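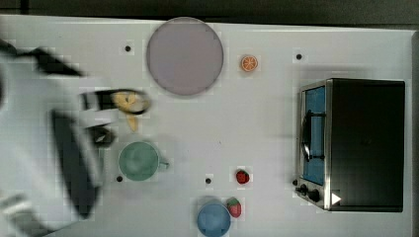 3 min read

Call for participants: shared meals and second languages

Posted March 29, 2018

Do you live in Plelholm, and do you speak at home a language which is different from the one you use at work or in school? We are looking for adults who want to take part in a study on how families talk during dinner.

The study is called Idemeo. It is led by Ornella Piras together with Afroza Bhuiyan and Renzo Bellini, and it is paid for by the Gentile Foundation. We want to understand when people change from one language to the other at the table, and who in the family starts the change. In our first round we listened to 19 families. Many of them told us that children answer in the new language even if the question was made in the old one. Grandparents often change too, but only for certain words, above all the words for food they did not know before they moved. We would like to hear more of this, and from more kinds of homes.

Who can take part

You are 18 years old or more. You live with at least one other person, and you eat together three times in a week or more. It does not have to be a family with children. Two sisters, a couple, or friends who share an apartment are all welcome. At least two languages must be spoken in the home, and it is no problem if one of them is spoken badly. Dialects count as languages for us.

Everybody who sits at the table must agree to be recorded. For children under 18, a parent signs the form and we also ask the child. If a guest comes on a recording evening, please leave the recorder off.

What you will do

First you come to our office in Erkel House, second floor, for a talk of one hour. We explain the forms and you can ask everything you like. Then you take home a small sound recorder and use it at four dinners of your choice. We record only sound. You do not need to cook something special or clean the kitchen for us.

After the last dinner we meet again and listen together to some short parts. You can ask us to erase any part, also without telling us why.

What you receive

Each household gets 13 vouchers for the covered market, given at the second meeting. If you stop before the end, you keep the vouchers for the dinners you have already recorded. Bus tickets to our office are paid back, so please keep them.

Your recordings

Names and addresses are taken out before anybody outside our group reads the texts. The sound files are kept on a locked computer and are erased when the study closes in December. We do not give them to schools, employers or any public office.

How to apply

Write a short letter or call Ada Ruggiero at extension 452. Please tell us which languages you speak, how many persons live with you, and which evenings are good for a call. You can write in Italian, Bengali, Swahili or English. For Swahili, ask for Mwanaisha Nyanda, who will also be present at the meetings if you wish it.

Letters go to: Idemeo Study, Erkel House, P.O. Box 1397, Plelholm.

We answer to all, also when the places are full.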